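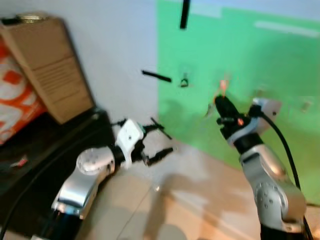
Two arms, green backdrop.

The Deposit

Vasiliki Zervas wanted her deposit back, and she had reached the age at which a woman can arrange her whole life around a thing like that.

The deposit was 349 dollars. She had paid it to the Rallis Banquet Hall in February, in cash, for her parents' anniversary party, and the party had been held, and nothing had been broken except her uncle's promise not to sing. The contract said the money would be returned after an inspection of the premises. The inspection, Mr. Rallis told her on the phone, had turned up a concern.

"What concern?" she said.

"It's in the letter."

"I haven't gotten a letter."

"Then you'll want to wait for the letter," said Mr. Rallis, and he hung up with the gentleness of a man who has hung up on many people.

The letter came nine days later. It had been mailed to the house next door, where the Jurkaris lived, and Mrs. Jurkari brought it over already open. She was sorry about that, she said, she opened everything, it was how her mother had raised her. She had also read it. She thought Vasiliki had a case.

The concern was a swan.

According to the letter, the hall owned 20 decorative swans, to be used as centerpieces, and after the party there had been 19. The missing swan was valued at 349 dollars. Vasiliki read that line several times at the kitchen counter while Mrs. Jurkari helped herself to a cookie.

"That's a lot for a swan," said Mrs. Jurkari.

"I never asked for swans. I brought my own flowers. I told him no swans."

"Well, it looks like he had them out anyway."

Vasiliki called her mother, who remembered the swans very well and had thought they were a lovely touch. She called her brother, who said he hadn't seen any swans and then, after a pause that did him no credit, asked what kind. She called her uncle. He wanted to talk about his singing.

"People came up to me afterward," he said.

"I'm sure they did. Did you take a swan?"

"Strangers, Vasiliki. With tears in their eyes."

She wrote back to Mr. Rallis. It was a good letter, she thought, cold but fair, and it used the word "pursuant" in a place where she was almost certain it could go. She asked for proof of the price. He sent a photocopy of a page from a catalog put out by a company called Cillden, on which a swan of the same general outlook was listed at 12.50. Someone had written beside it, in blue ink, "old price."

Mrs. Jurkari read this one too, though by now she at least waited to be handed the envelope.

"I'd sue," she said.

Small claims court was on the second floor of the county building, above the place where you went to get a fishing license. Vasiliki took a morning off work and brought a folder. Mr. Rallis brought a swan. He set it on the table in front of him, facing the judge, and folded his hands behind it. It was white plastic with a hollow in the back for mints, and it had the expression swans have, of having been told something about you.

The judge was a tired woman with a travel mug. She had 4 cases before lunch and this was the third.

"Is that the missing swan?" she asked.

"No, Your Honor," said Mr. Rallis. "This is one of the ones that stayed."

The judge looked at it for some time. She asked him if he had a receipt. He said that he had bought the swans from his cousin, who had since moved to Tikora, and that his cousin was not a man for paperwork. She asked Vasiliki whether she had taken the swan, and Vasiliki, who had rehearsed an entire page on the subject, said no.

"Did anybody in your party take it?"

This was the question she had been hoping to avoid. She thought of her brother's pause. She thought of her uncle going out to his car between the cake and the coffee, with his jacket buttoned in a way that didn't suit the weather.

"I couldn't say," said Vasiliki.

"Twelve fifty," said the judge, and wrote it down. "He keeps twelve fifty. She gets the rest. Take the swan off my table, please."

It was a win, and she drove home feeling like one. The check arrived at the Jurkaris' the following week, and Mrs. Jurkari carried it across the lawn held out in front of her like a birthday cake. It was for 336 dollars and 50 cents. On the memo line Mr. Rallis had written "bird."

She spent most of it on the car, which had been waiting its turn. With what was left she took her parents to dinner, and her brother came because there was dinner, and her uncle came because he had heard the restaurant had a piano. He sang twice. A stranger did come up to him afterward, to ask if he was nearly done.

In the summer her mother sent her over to her uncle's apartment with a tray of stuffed peppers. He was in the shower, singing, and called out that she should put it in the kitchen. His address was 3168, over the dry cleaner, and the whole place smelled of hot shirts. She moved some newspapers aside to make room for the tray.

The swan was on the windowsill. He had filled the hollow in its back with dirt and planted parsley in it, and the parsley was doing very well.

Vasiliki stood there with the tray. Behind the wall the song went up toward a note it had no business with. She thought about twelve dollars and fifty cents, and about what she'd said to the judge, and about the four months of stamps.

Then she pinched off a good handful of parsley, put it on the peppers, and sat down to wait for him.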